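The Tailor of Magsi Street
A short story

1. The coat

When the ferry from Oltow was late, the people who waited for it came into the shop to be warm. Zainab Yusuf did not mind this. She had two chairs for customers and one long bench that had belonged to the church, and she put the kettle on the small stove at four o'clock whether somebody was coming or not.

The shop was on Magsi Street, in the lower part of Clona, where the houses stand with their backs to the harbor. Her father had opened it. For many years he made suits there, and then people stopped to order suits, and he made repairs, and after him Zainab made repairs also. She changed zippers and shortened trousers. In August she did the school clothes, which was the best month, and in winter she lived from coats.

The old man came in with the ferry people, but when the ferry blew its horn and the others picked up their bags, he stayed on the bench. He had a parcel on his knees, tied with kitchen string.

"You are closing?" he asked.

"At six."

"Then there is time." He untied the string slowly and did not cut it, and he put it in his pocket. Inside the paper was a coat. It was a man's winter coat, heavy, of the kind that was worn by the harbor pilots before they got the orange jackets. The lining had come away from one shoulder down to the hem, and somebody had tried to sew it back with fishing line.

"My wife did that," said the old man. "She was not good in sewing. I don't want that you take it out."

Zainab turned the coat over on the table. She looked at the big uneven stitches. Some of them went through to the outer cloth and made small hard points there, like seeds.

"If I don't take it out, I cannot close the lining," she said.

"This is what the other shop told me."

"Which other shop?"

"In Oltow. They wanted 210 for it. They said for this money I could buy a new one." He looked at the stove. "I have bought new ones. They are good coats."
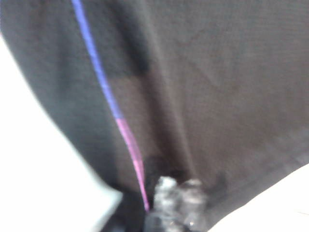 Zainab did not answer immediately. Her father used to say that a tailor must let the customer talk until he becomes tired of talking, and only then should he take the tape from his neck. So she poured the tea and gave him the cup without the chip.

He told her that he had been a pilot for the harbor, that he had brought in the Stellance on the night when her engine failed, and that his name was in the newspaper for it, but with one letter wrong. He told her that his wife repaired the coat the next morning, before he was awake, with the first thing she found in the drawer. He had worn it like this for nineteen winters. Now it was so open that the wind came in, and his daughter had put it by the door with the things to throw away.

"She is a good daughter," he said. "She didn't know."

"Leave it with me," said Zainab. "I don't promise anything."

2. The ledger

After he went, she locked the door and brought down the ledgers from the shelf over the cutting table. There were eleven of them. Her father wrote down every piece of work in them, with the name of the customer, the price, and sometimes one or two words about the person: pays late, left arm longer, does not like buttons.

She was not sure what she was looking for. The old man had not said that the coat was made here, and the label was gone. But she had seen how the collar was put on. There was a small extra fold at the back of the neck, so that the collar would stand up by itself against the rain, and she knew only one person who did it like this.

She read until the lamp began to hurt her eyes. Her father had a beautiful handwriting in the first books and a poor one in the last. She found the coat of the doctor, and a wedding suit which was made wider two times before the wedding. She found her own name, for a school dress, with the price written down as nothing and the words: grows too fast.

The pilot's coat was in the fourth book. It was order number 522. Her father had written: heavy cloth, double at the shoulders. Wife chose the lining. And then, under it, in smaller letters: She asks if she can watch how it is done. I said yes.

Zainab read it again. She tried to remember a woman who sat in the shop and watched. There were always women in the shop. There was one who brought plums, and one who laughed very loudly, and one who never took off her gloves. It could be any of them, or another one. She had been a child under the table, picking up pins with a magnet, and from the customers she mostly knew the shoes.

On the next pages the same woman was there again. She had come back on four afternoons. Her father did not write a price for these, only the hour when she came and what he showed her. Running stitch. Back stitch. Hem. And on the last afternoon: She has no hands for it, but she is patient. Gave her a needle, size for heavy cloth.

It was past eleven. Outside the wind was going through the ropes of the boats and making the sound that Zainab did not hear anymore, unless she was tired. She closed the book, then opened it again and put a piece of string between the pages.

3. The work

She could not begin for three days. There were other things to do first, trousers mostly, and a curtain for the school, and a zipper for a boy who stood in the shop in his socks and waited while she changed it. But the coat hung behind the curtain on its wooden hanger and she saw it every time when she went to fill the kettle.

The problem was simple to say. The fishing line held the old lining to the coat, and the old lining was finished. It tore when she put a finger on it. If she made a new lining, the stitches of the wife would have nothing to hold.

On the fourth day, early, before the street was light, she understood that she had looked at it from the wrong side. She took the coat on her knees. She cut away the old lining, very slowly, but she left a narrow piece of it, two fingers wide, all along where the fishing line was. This piece she washed in place with a sponge and dried with a cloth. Then she made the new lining in two parts instead of one, with an opening between them from the shoulder down to the hem, and she folded the edges of the opening and sewed them down to the coat on both sides of the old piece.

So there was a kind of long window in the lining. In it were the stitches, all of them, big and crooked, and nothing was pulling on them now. They did not have to hold anything.

It took her two days. She used silk thread that her father had kept for the best customers, and which she had never had a reason to open. When she was near the hem she found a place where the wife had made a knot, and then another knot on top of it, and then a third. Zainab laughed aloud in the empty shop. She had made knots like this herself when she was seven years old, and her father had cut off every one.

She thought also about the price. By the hours it would be more than the shop in Oltow had asked. She wrote some numbers on the back of an envelope, and then she put the envelope in the stove.

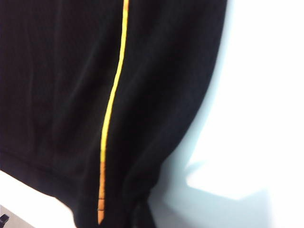
4. The ferry

The old man came back when the ferry was on time, so there was no one else in the shop. He had put on a tie. He did not sit down.

She laid the coat open on the table and turned the lamp, and she let him look. He looked for a long time. He put his thumb on the first stitch, at the shoulder, and went down with it, stopping at each one, until he came to the three knots.

"She said a bad word here," he told Zainab. "It woke me up. I never told her that I was awake."

"You said she did it before you were awake."

"Yes. This is what I always said."

Zainab brought the fourth ledger and opened it where the string was. He did not have his glasses, so she read it to him, the order and the four afternoons and the needle. While she read he kept his hand on the sleeve of the coat, as if it could be taken away again.

"She told me she was at her sister's," he said finally. "Four times at the sister's, in one month. I remember, I was a little angry. They didn't even like each other."

He asked what he owed. She said 193, and he counted it out on the table in old soft bills, and she understood from his face that it was right to ask for money, and that he would have been ashamed if she had asked for less than this. He put on the coat. It was too wide for him now, but the collar stood up at the back by itself.

At the door he stopped and felt in his pocket. He took out the kitchen string, the one from the parcel, and gave it to her.

"It is still good," he said.

She heard the horn and then his steps going down to the harbor, not fast. When the street was quiet she sat down and took the last of the ledgers, the one with her own handwriting in it. She wrote the number and the price. Then she thought for some time about what to put under it, and the tea became cold, and at the end she wrote: lining, new. Stitches, old. Wife's work, do not remove.

She washed the cups. There was still the curtain for the school, and they needed it by the morning.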